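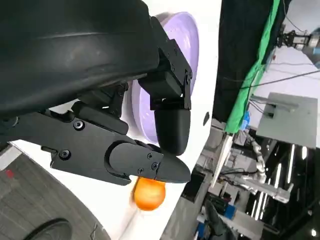

Two-finger gripper over an orange, lavender bowl behind.

The question put to me most often is whether a machine can clear a table yet. The accurate answer is that it can clear a particular table, at a particular speed, with a person within reach of the stop button. Whether that counts as "yet" depends on who is paying for the hours.

I evaluate automation for small commercial kitchens and for one contract packer, Lanilgate, whose lines have more in common with a kitchen than the owners like to admit. In November I ran a tabletop chore through 321 attempts on a two-armed setup. The task was short: take the round items off the table, place each in the correct dish, leave the dishes where they stand. An attempt passed if every item ended up in place within the time limit and no dish moved more than a hand's width.

The headline success rate is the number vendors want printed, and I am going to leave it out. It averages over conditions that should not be averaged. With the items spread well apart, failures were rare enough that I stopped finding them interesting. With an item touching the rim of a dish, the failure rate climbed steeply, and almost all of the useful information was in that group.

Consider the grasp itself. A rigid two-finger gripper has to get one finger past the widest part of a round object before closing. If it closes early, the object squirts out along the table. If it closes late, the fingertip has already pushed the object into whatever stands next to it. A person solves this by feel, correcting in mid-motion without noticing. The policy we tested corrected mainly by sight, and at the moment of contact the fingers block much of the view from the wrist. Most of the recoveries I logged were second approaches from a different angle. They worked, but each one took 11 seconds.

Eleven seconds is the figure I would ask a buyer to think about. A dishroom worker handles several items in that time. In a home it may not matter at all. If the table is clear by the time the owner gets back from work, the pace is a curiosity. On a shop floor it decides the case, and I have yet to see a slow cell rescued by the argument that it runs all night.

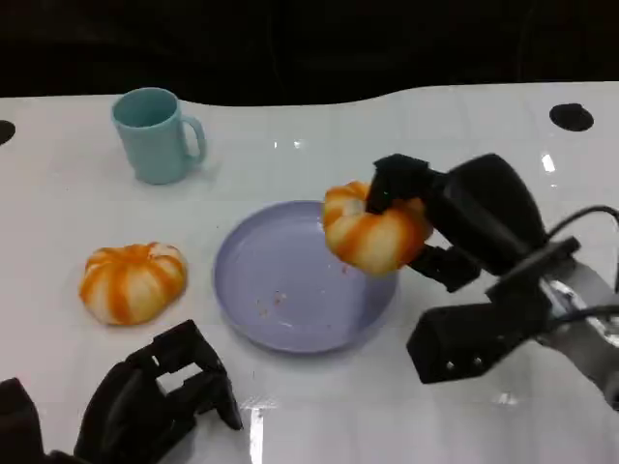

Gert Van der Merwe read a draft of these notes and objected to that last point. His view is that cycle time is the easiest thing to fix and that I am grading a first-year apprentice against a foreman. The real obstacle, he wrote, is setup: a cell that needs an engineer every time the crockery changes will never pay for itself, however fast it moves.

He is right about setup, and I would put the two problems side by side. We changed dishes once during the trial, on a Wednesday, from deep to shallow. It took four hours and 20 fresh demonstrations before results came back to their earlier level. A new hire would need a sentence. But speed is not as easy to fix as he suggests. When we raised the arm speed, the early closures came back, and the second approaches ate up most of the time saved.

The published demos tend to hide both costs. The clip is sped up, the objects are familiar, and the dishes start where the training data had them. None of this is dishonest if it is labeled. It is often not labeled.

My recommendation to Lanilgate was to wait on the mixed-item line and to try one station where the tray never changes. For households I would hold off on anything sold as general tidying. A machine that sorts a known set of objects on a known surface is a product someone could sell today at the right price. Crumbs on a plate, a mug with something still in it, a fork under a napkin: these belong to a different test, and I have not run it.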